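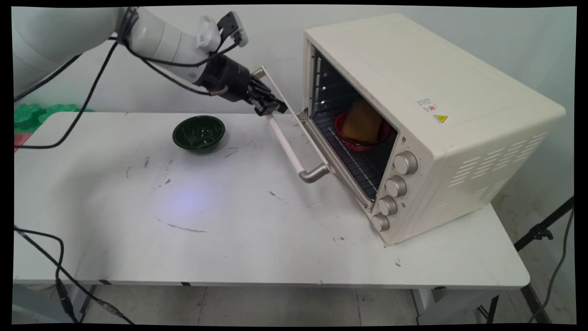
Toaster oven with the door open

Thread: Claltwood hall rental – council vote

mossback_J
So the council put it off again. The "heritage" club gets to keep its October date at Claltwood hall until they've "reviewed the policy". Same people who had the flags out in Joston last year. Petition is at 2,168 names and they didn't even read it out. Anyone else there?

pell_and_co
Was there, left early. They did mention the petition, right at the start, like one sentence.

mossback_J
ok missed that, was parking

grayline77
Unpopular opinion, let them have the hall. It's public. You ban this bunch and next year someone bans the union or the mosque dinner. Bad speech in a half empty room hurts no one.

tinderbox_annie
Hurts no one?? My neighbor had stickers all over her mailbox after Joston. And it wasnt half empty, paper said 362 people.

grayline77
Stickers are a police thing. Report it. Not a hall rental thing.

tinderbox_annie
She did report it. Nothing.

Bornico_resident
Coming at this from Bornico – we tried the ban. They sued, town lost, we paid their legal bill. $1,460 and then they had the meeting anyway with a bigger crowd. Not saying do nothing. Just get a lawyer to read the policy first.

mossback_J
Did your policy say anything about groups with convictions for violence? Ours does, sec. 10. That's the part I want them to use.

Bornico_resident
No, ours was two paragraphs from the 80s. Yours might hold up then. Is it the group that's convicted or just members? Big differnce.

mossback_J
Members. Three I think. Will check

pell_and_co
What about booking the park across the street same day? Music, food, kids stuff. I'd help with a permit.

grayline77
That I would go to.

tinderbox_annie
Fine but a picnic isn't a policy. I want both.

pell_and_co
Both then. Permit forms close 4th May, need a name on it this week – who's in?

mossback_J
me. dm sent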